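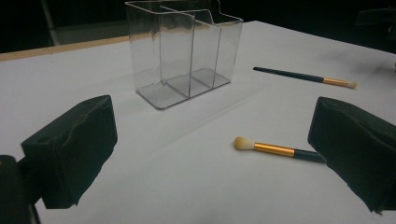

Gripper pads creasing and letting go of thin handles - replace or re-cover?

Posted in Robots and Automation by tealeaf_tinkerer, 24/02/2021

Hi all, hoping somebody has been down this road. I've got a hand-held gripper with two big padded fingers, black covering over both, and I use it to practise sorting jobs before I set the same thing up on the arm. At the moment it's makeup brushes into a clear acrylic organiser. The fat fluffy brush is fine most of the time. The thinner one with the small white head is a pain - I close on the handle, lift, and it swings round like a compass needle and drops out before I get anywhere near the compartments.

The covering has gone wrinkly on both fingers and I'm wondering if that's the whole problem. I've done nearly 2,000 grabs on this set. Do I buy new pads, re-cover these, or am I barking up the wrong tree? I've wiped them with a damp cloth and it made no odds. The handles are smooth and they taper, if that matters.

bench_and_biscuits

It matters a lot! A tapered handle always wants to squirt out towards the thin end, and if you're gripping it well away from the balance point it'll swing as well. Try taking hold nearer the metal collar, where most of the weight is, and see if it still drops.

Then check the fingers before you spend anything. Close them slowly on a strip of paper and tug it. Do that at the tips, the middle and the back. If it slides out at the tips but holds at the back, your fingers aren't closing parallel and new pads won't cure it. Mine were like that, and it was one loose screw at the root of the left finger (I'd been blaming the pads for weeks, and ordered a set from Branolier that's still in the drawer).

If the paper holds everywhere, then yes, I'd re-cover. Peel the old stuff off completely, get every bit of glue off, and pull the new layer snug over the inner face first. Creases on top don't bother me, creases on the gripping face do. Leave it overnight before you use it. I redo mine every March whether they look bad or not.

old_solenoid

just buy new ones, life's too short

mudlark65

Agree with the paper test. I'd add: go easy with the damp cloth. A fluffy brush sheds, and if there's any powder in it you end up with a fine film on the pads that a wipe just spreads about. I use a bit of sticky tape, dab it on and off the inner faces, 2 or 3 goes, then try again.

Also have a look at what you're lifting from. A smooth hard top gives you nothing to push against, so the handle rolls away as the fingers come in. I put a thin sheet of craft foam down while I'm setting up.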